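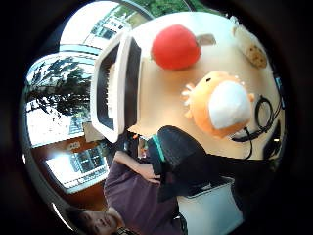
Keeping a Home Desk Clean

Posted 27/09/2024

A desk collects skin oil, crumbs, coffee rings and dust faster than most surfaces in the house, and it usually gets less attention than the kitchen counter. The tips on this page cover painted, laminate and sealed wood tops. Oiled or waxed wood needs different care and has its own page.

Weekly wipe

Move everything off the top first. Wiping around things leaves a gray outline that gets harder to remove each month. Dust with a dry microfiber cloth, working from the back edge to the front, then go over it with a second cloth wrung out in warm water with a drop of dish soap. Finish with a dry cloth. Water left standing along the edge strip will get into the joint and swell it.

Skip furniture polish. It leaves a film that holds dust and makes a mouse skid.

Marks on light tops

Cream and white desks show everything. Try these in order and stop when the mark is gone.

Pencil: a white vinyl eraser, then a damp cloth.
Ballpoint: rubbing alcohol on a cotton swab. Work from the outside of the mark in, and change swabs often.
Coffee or tea: baking soda and water mixed to a paste, left on for 10 minutes and wiped off without scrubbing.
Tape residue: a little cooking oil, then dish soap to take the oil off.

Test alcohol on the underside first. It can dull paint. Melamine sponges work on most scuffs but they are a fine abrasive, and a glossy top will go flat where you rub.

Screens

Turn the monitor off and let it cool. Use a clean, dry microfiber cloth and light pressure. If that leaves smears, dampen the cloth with distilled water and wipe again. Never spray the screen itself, as the liquid runs down behind the lower bezel. No window cleaner, no paper towels. A white bezel can be wiped with the same soap solution as the desk, as long as the cloth is barely damp.

Soft toys and other plush

Small plush things hold more dust than you would think. Check the label before doing anything. If it says surface wash only, use a cloth with soap foam and as little water as possible, then air dry.

Washable ones can go in a zippered mesh bag on a cold, gentle cycle. Wash strong colors, red especially, on their own the first time. Dry them on a rack away from the heater. Brush the pile with an old soft toothbrush while it is still slightly damp. In February, with the heating on, ours dried overnight. In a humid summer allow longer.

Cables

Unplug, wipe with a damp cloth, dry, and plug back in. Sticky cables can be cleaned with a little alcohol. Tie them up under the desk with hook-and-loop strips. Zip ties have to be cut off every time something changes.

Deeper clean

Every 6 months, pull the desk away from the wall and vacuum behind it. Check the leg bolts while you are down there and tighten any that have worked loose. Replace felt pads that have gone hard.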